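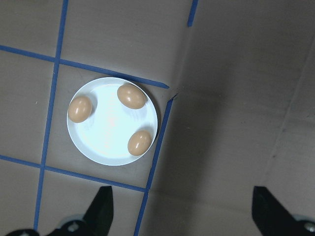
Stamping a recovery phrase into steel

December 4, 2021

The paper copy of my wallet's recovery phrase lived in a drawer from March until last month, when I took it out to check it and found that the ink had faded on the outer fold. Every word could still be read. I decided to replace it with metal before that changed.

Ready-made kits exist. Cadi Gethin lent me hers, a Jamdale with sliding letter tiles, and I gave it back after one evening. The tiles are small, and if the retaining bar bends they can all fall out and the order is lost. A stamped plate has no loose parts.

Materials

The plate is stainless steel, 126 mm long, 80 mm wide and 2 mm thick, cut to size by Wynne in Ullgate. They took the burrs off the edges at no charge. The letter punches are a 3 mm set of capitals with a matching set of numerals. For the hammer I started with a 200 g one from the kitchen drawer and it was too light. It left marks on stainless that I could feel with a nail and not much more. Meirion Skyrme has a heavier one and that settled it.

You also need a solid backing. I used an offcut of steel on a concrete floor. On a bench the plate bounces and you get double impressions, particularly on E and S.

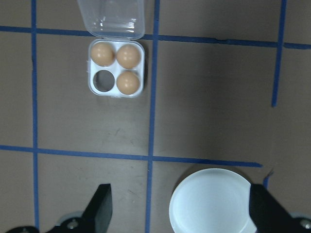 Layout

My wallet uses the standard English list with 24 words. The first four letters of any word on that list identify it, so four characters per word are enough. Words with only three letters are stamped as they are, with the fourth position left blank.

I ruled two columns of twelve rows with a scriber, numbers on the left of each column. Numbering matters as much as the words. The same words in the wrong order will either be rejected by the wallet or, now and then, open a different and empty one.

Stamp all the numbers first. They are not secret, so they serve as practice, and by the end of the second column your hand knows how hard to strike. Mine wander badly until row six.

Mistakes

I made one, an N for an M. You cannot rub out steel. I struck a line through the row and used the spare row at the foot of the plate, with the number repeated. Leave a spare row.

Checking

Read the plate back into the wallet before you trust it. I wiped the device, restored it from the plate alone and compared the first receiving address with the one I had noted down. Do this with a small balance, and keep the paper until it has passed. Then burn the paper.

Do not photograph the plate. A phone may copy its pictures to a server without asking, and the phrase is then in someone else's keeping.

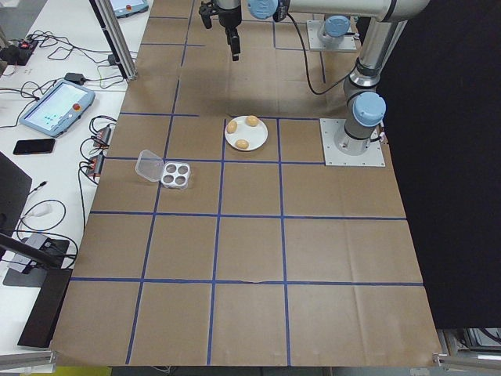
Does the plate need to be stainless?

Mild steel will hold the letters and is easier to stamp, but it rusts in a damp place and shallow marks go first. Aluminium is easier still and melts at a temperature a house fire can reach. I would stay with stainless and buy the heavier hammer.

Storage

One plate is at home and a second will go to Prellton once I have cut it. The passphrase is kept apart from both. I have not stamped it yet, as it contains lower case and my punches do not.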